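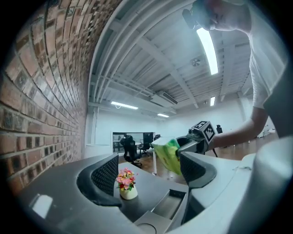
4. Adding music and building playlists

The Flulla player stores up to 80 playlists. Each playlist can hold 159 tracks. Songs are not copied when you add them to a playlist, so the same song can be in several lists without using more space.

4.1 Copying an album to the player

1. Turn the player on and wait for the Home screen.
2. Connect the player to your computer with the supplied cable.
3. Open Kutodar on the computer. The player appears in the left column under Devices.
4. Drag the album folder onto the player name.
5. Wait until the word Ready shows on the player screen.
6. Click Eject, then unplug the cable.

CAUTION: Do not unplug the cable while Copying is displayed. The track being copied may be damaged and the library may have to be rebuilt (see 4.4).

Note: Albums bought from the Barbier store before August must be downloaded again in the new format. There is no charge for this.

4.2 Making a playlist

1. From Home, press Library, then Songs.
2. Hold the center button on a song for 2 seconds. A check mark appears.
3. Press the center button once on each other song you want.
4. Press Menu and choose New Playlist.
5. Enter a name with the wheel and press Save.

To change the order, open the playlist, press Menu, choose Move, and turn the wheel. Press the center button to drop the song in its new place.

Note: Live albums often play with a short gap between songs. Set Gapless to On under Settings > Playback. This setting applies to all playlists.

4.3 Sending a playlist to a Broltgate speaker

1. Turn on the speaker and hold its Link button until the light blinks.
2. On the player, choose Settings > Speakers > Search.
3. Select the speaker and press Connect.
4. Start the playlist.

CAUTION: Volume is set separately on the player and on the speaker. Turn the speaker down before you press Play.

4.4 Songs missing from the library

Choose Settings > Library > Rebuild. Leave the player on its charger until the rebuild is done. Playlists are kept, but play counts go back to zero. If songs are still missing, check that the artist and album fields are filled in. Songs with both fields blank are listed under Unknown, at the end of the artist list.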